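# Chapter 4: Paying for Power

When I rented my first apartment in Bornley, I opened the electric bill, saw $79, and put it straight back in the envelope. I had no idea what I'd been charged for! So before we get to any formulas (they're coming, sorry), I want you to dig out a real bill and keep it next to you while you read.

Find the number marked kWh. Mine said 610 that month. A kilowatt-hour is what you use when something rated at 1,000 watts runs for one hour, and nearly everything in this chapter hangs on that one unit. My old classmate Faisal Sial used to mix up watts and watt-hours on every quiz, and I did too until our teacher compared them to speed and distance. Watts tell you how fast you're using energy. Watt-hours tell you how much you've used.

Try it with a small one. A 48-watt lamp left on for ten hours uses 480 watt-hours, or 0.48 kWh. Now do the same for your refrigerator and you'll see why Section 4.2 spends so long on things that never get switched off.

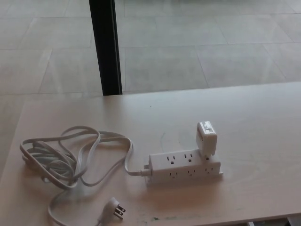 **Figure 4.1** A power strip with six outlets and a small adapter plugged in.

To find the total for a group of devices, add up their watts first, then multiply by the hours. We'll do that in Section 4.1 with the Brovberg household, whose December bill is a real mess.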